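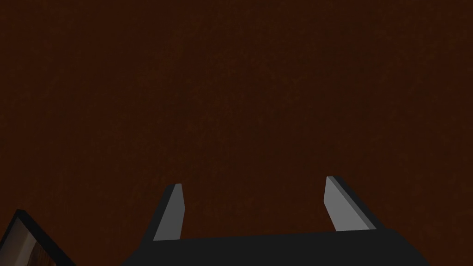 4. What people said about dark rooms

We had expected, when we first sat down with the households in Prutport, that the talk about dark walls would be mostly talk about size. Every decorating guide we had read for Section 2 warns that brown and deep red make a room feel small, and we had written our questions with that warning very much in mind. Our hosts were kind enough to answer them, and then, over coffee and a good deal of cake, to tell us what they really wanted to talk about - evenings, mainly, and sleep, and the cost of paint.

Of the 400 households that sent back the March survey, the ones with at least one dark room were asked whether they would paint it the same color again. Many of them wrote well past the space we had given them, and a few stapled on extra pages, which we read with great pleasure and coded by hand (see the notes on coding in Section 3). The word "calm" came up so often that we gave it a code of its own. "Small" came up too, though usually as something a visitor had said, often a mother-in-law.

Stone was a different matter. People had strong feelings about pattern, and veined stone in particular drew comments about busyness that plain stone did not. Several people told us they liked veins on a counter but would not care to live with them at eye level, and one retired baker in the Uniyal district said that he still followed the lines with his finger while waiting for the kettle.

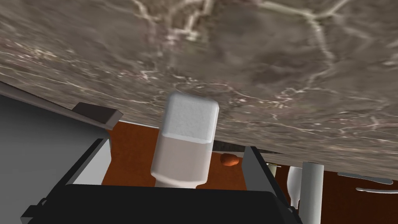 Figure 6. Gray marble texture with thin, branching white veins.

It would be easy to make too much of this. Our rating sheet asked about color and pattern on the same page, and we now think that was a mistake on our part, as a person who has just marked a wall as "heavy" may well carry that feeling down to the next line. In the second round we split the page in two and changed the order for half of the homes. The scores for stone moved a little toward the middle, and the scores for brown walls hardly moved at all. 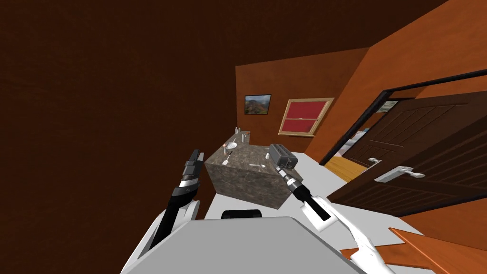 The same held when we looked at how long people had lived with their colors. Those who had moved in during the past year were the most worried about having made a wrong choice, and they were also the likeliest to have a sample card from Titico still taped up somewhere. Long-time owners had mostly stopped noticing. When we asked one couple what color their hallway was, they disagreed, quite cheerfully, and had to get up and look.

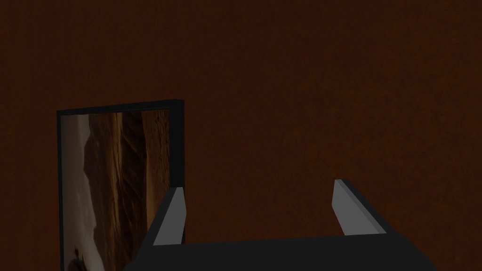 Rendering: Jolien Wouters, Vurnirik

Hanging things on a dark wall deserves a paragraph to itself, as it was the one subject on which almost everyone had advice for us. Pale mats were recommended, and so was a lamp placed well to one side. Black frames divided people sharply - some felt they vanished into the wall, and others wanted exactly that. We did not ask about frames in the survey and can only report what was said in the interviews, but we would gladly see the question taken up in later work, ideally with the daylight readings described in Section 5.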